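Jotow Round Glass Table, 18 months in: pretty, heavy, shows everything
Posted 26 Sep 2026

I promised a follow-up on the glass table once we'd lived with it for a while, and then I forgot, and then three people emailed me about it in the same week. So okay! We've had ours in the big room at Willonham for 18 months now. It's a tough room to furnish: shiny floor, a whole wall of windows with gray roller blinds, lots of people walking through. Most furniture looks lost in there. 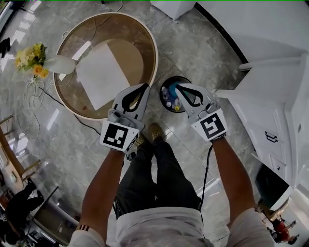
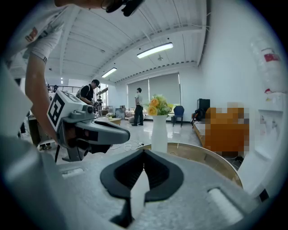 What you get

It's a round glass top with a light wooden rim around the edge, sitting on a tan circular base. You can see straight down through the glass to the base and the floor, and that's really why I picked it. We'd had a big dark square thing before (a hand-me-down from the old office) and it sat in the room like a parked car. This one takes up nearly as much space but your eye goes right through it, and the marble gets to be the star.

The wood is nicer than I thought it would be from the website. Warm without going orange. Yellow and orange flowers look wonderful next to it, and I've gotten into the habit of keeping a bunch in the white vase near the edge, where they can flop over a little. Put them dead center and people can't see each other across the table.

Getting it in the door

Delivery was my least favorite part. Jotow charged us an extra $100 because we wanted it carried inside and set up, and I grumbled about that right up until I tried to lift the top. Pay the $100. It's a two-person job at the very least, and on a polished floor you do not want to be shuffling backward in socks with a circle of glass. The crew was in and out before my coffee was done, and they took the cardboard with them.

If you're doing it yourself, put the base exactly where you want it first. We had ours a foot too close to the windows and moving it later meant taking the whole thing apart again. Ugh.

Day to day

Fingerprints. You knew I was going to say it. The glass shows every single one, plus crumbs, plus coffee rings, plus that gray fuzz that appears from nowhere whenever the sun comes in low. I wipe it down every morning and usually again after lunch. A damp microfiber cloth and then a dry one does the job -- the blue spray we used to buy left streaks that looked worse than the smudges.

It's also a magnet for paper. Somebody sets one big sheet down, somebody else adds a little box or a charger, and by the afternoon there's a pile. That's hardly the table's fault, but on clear glass a pile looks messier than it would on a solid top. There's no shelf or drawer to sweep things into, either. I bought a basket to keep nearby and it helps some.

The top itself has held up really well. I've looked at it from every angle with the lights on and found 2 scratches, both short, both near where the old stone planter used to sit. (My own doing. It had a rough bottom and I didn't put felt under it.) The wooden rim has one pale spot from a wet glass left over a long weekend in December. Rattana Suksawat, who has the desk nearest the blinds, rubbed some Gristano wax into it for me and now I have to hunt to find it.

Cords are worth a mention too. With a solid table you can hide a lot of cable underneath. With this one you see every loop on the floor, under it and beside it, and white cords show up just as much as black ones. If your outlets are far from where you want the table, buy a floor cover or plan on being a little annoyed.

The one I nearly bought

I went back and forth between this and the Rattanakul, also round but with a solid top. The Rattanakul was lighter and I'm sure I'd be doing less wiping. It looked kind of flat in our room, though, and the edge felt sharp where you lean your arms. The Jotow's rim is smooth all the way around and I notice it every time I sit down.

Would I buy it again?

For this room, yes, in a heartbeat. For my house, with two kids and a dog with a wet nose -- no way! It wants a bright space and a person who doesn't mind keeping a cloth handy. I'd love it if Jotow sold the glass in a slightly smoky tint, and I did write to ask them. They said they'd pass it along. If I hear anything I'll add it in the comments.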